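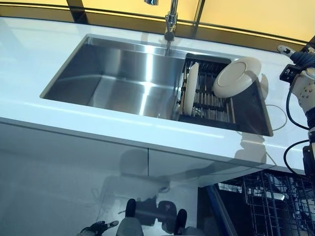 *Figure 26. Drying rack in the sink, holding two plates.*

### 2.6 Clearing and cleaning the rack

Applies to all Hostgate shared kitchens.

1. Remove dishes one at a time and return them to the cupboard.
2. Lift the rack by both ends. Do not pull on the rods.
3. Wash the rack in lukewarm water with a mild detergent, then rinse.
4. Wipe the basin in the direction of the grain and refit the rack.
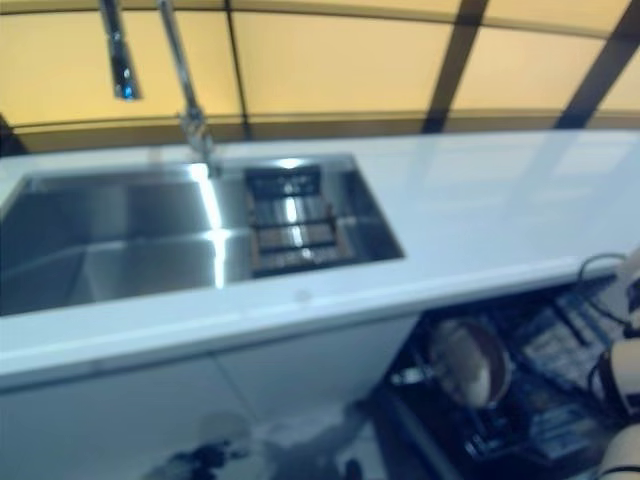

Corinne Ferreira asks that step 4 also mention the rim, where scale builds up fastest in hard-water neighbourhoods.

**Caution:** Do not use bleach or steel wool on the sink or the rack.

**Note:** Report a bent rod to the building office, extension 257.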